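Home | Play Kitchen | Dishes | Pretend Food | Sale | Basket (0)

Plisside Play Table Set - dishes + pretend food

Back in stock from December. Plates, bowls, cups and a good spread of food for small cooks. Everything sold together or as single pieces, see the drop-down. Plate is the big lavender one, darker rim, goes with pretty much anything else in the Plisside range.

Orange slice has all its segments showing. Banana comes part peeled, always the first thing to go missing so we do sell spares.

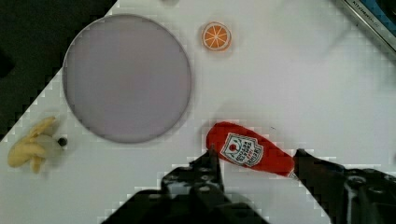
Wipe with a damp cloth. No dishwasher please, we get asked every week. Not for real hot food or the microwave. Cups and bowls are sold in Gustel colours too, but the shades dont match exactly, so order the lot in one go if that bothers you.

Spare food: 5 pieces to a bag, mixed, no picking. Nurseries and playgroups - trade price starts at 300 pieces, ask for Upendo Gachanja on the order line, mornings best.
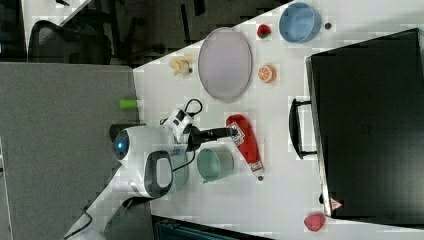 Lavender plate, blue bowl, green cup, ketchup, banana, orange slice, strawberry.

Light blue bowl has the darker rim, same idea as the plate. Strawberry has its green top. Ketchup is the red bottle with white label and dark cap. Teapot and pan are in the Vaughan set, seperate page.

Delivery 3 to 4 working days. Free over the usual amount, otherwise standard rate at checkout. Returns fine if unused, keep the box.

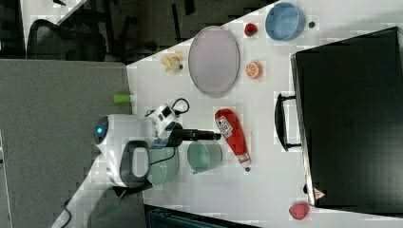
Storage: the Ploltar tub takes the full set with the plate on its side. Lid clips down. Last batch was 500 tubs and we wont be reordering the small size.

Share 12 | Save 41 | Reviews (5)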